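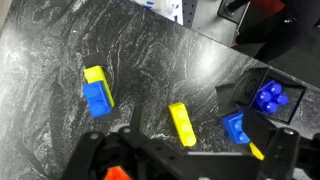 I've got a soft spot for small hydro, so you'd think I'd be cheering about the Akside weir scheme. I am, mostly! But I do wish someone would talk about the grid connection, which is where these things go to die.

The turbine itself is the easy bit. Hirketti have quoted for a 46 kilowatt screw, the fish pass has been drawn up, and the river (bless it) runs all winter without being asked. Then you ring the network company and they tell you the nearest spare capacity is 3 miles off, and would you mind paying for the cable?
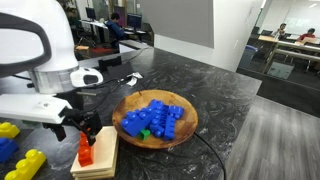
Hafiz Govindasamy wrote in the parish newsletter that we should just wait for the upgrade in September. I like Hafiz, and he knows his transformers, but we were told to wait last year as well. Meanwhile the licence ticks down and the share money sits in the bank doing nothing much.

My own view is that we should sell the power straight to the old Sopacua mill next door. They run their ovens from five in the morning, they'd take nearly all of it, and a private wire across a car park costs a good deal less than one across three farms.

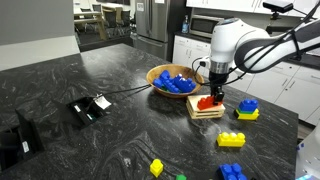

Marloes Mertens thinks that ties us to one customer, and what if they shut? Fair point. I'd still take a decent contract now over another 50 emails about a substation. Put it to the members, I say, and let's get the thing turning before the leaves come down again.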